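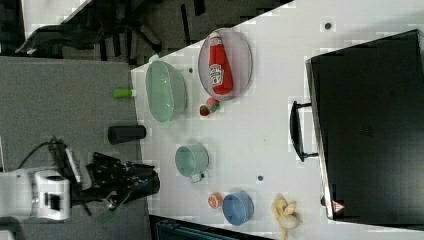

Ketchup bottle on a grey plate, next to a pale green bowl.

Run-up Length and Accuracy in Young Medium-Pace Bowlers

Suha Dabbas and Shadi Geagea
Sports Coaching, second year project

1. Introduction

In our club, Yammine Cricket, the younger bowlers often copy the long run-up of players they see on television. The coaches have different opinions about it. One of them thinks a long run-up gives rhythm, and the other thinks it makes the bowler tired before the ball is released. We wanted to know if a shorter run-up changes how often the ball lands on a good length. Speed was not a part of this project, as the club does not have a speed gun.

2. Players and ground

We asked 14 bowlers from the junior section to take part. All of them bowl medium pace with the right arm. Two left-arm bowlers also wanted to join, but the angle to the target is different for them, so we decided to leave them for another study. The tests were made on the practice pitch at Mukby in August, always in the evening. The pitch there is artificial, and it gives quite even bounce except near the bowling crease, where the mat is worn.

3. Method

Each bowler used the normal run-up first and then a run-up of seven steps. With each run-up the bowler delivered 20 balls. We put a target on the pitch with chalk, on the line of off stump and a little outside it. Shadi stood in the position of the umpire and called if the ball was in the target or not, and Suha wrote the result on the score sheet. There was no batter, but the wicketkeeper stood in the usual place.

Between the two parts the bowlers had a break and drank water. We did not count no-balls, and they were bowled again. This happened more often with the short run-up, mainly at the beginning, when the steps did not yet fit. 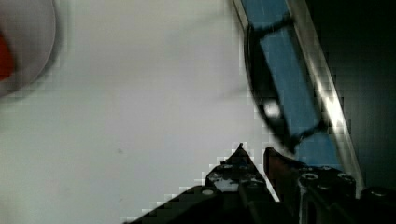 4. Results

Most of the bowlers hit the target more often with the short run-up. The difference was bigger for the youngest players. For three of the older boys there was no change that we could see, and one bowler became clearly worse. He told us that he felt he was "starting in the middle" and could not find his front foot.

The misses were also different. With the long run-up many balls were too short. With the short run-up they were more often too full, and some went down the leg side.

5. Discussion

Our order of testing is a weak point. Everybody bowled the long run-up first, so the better result afterwards can come partly from practice. We should have divided the group in two halves. The chalk also became hard to see on Friday after a light rain, and a few calls that evening were difficult.

We think the coaches could try a shorter run-up with beginners for some weeks and then let them make it longer step by step. For bowlers who already have a settled action we would not change it in the season.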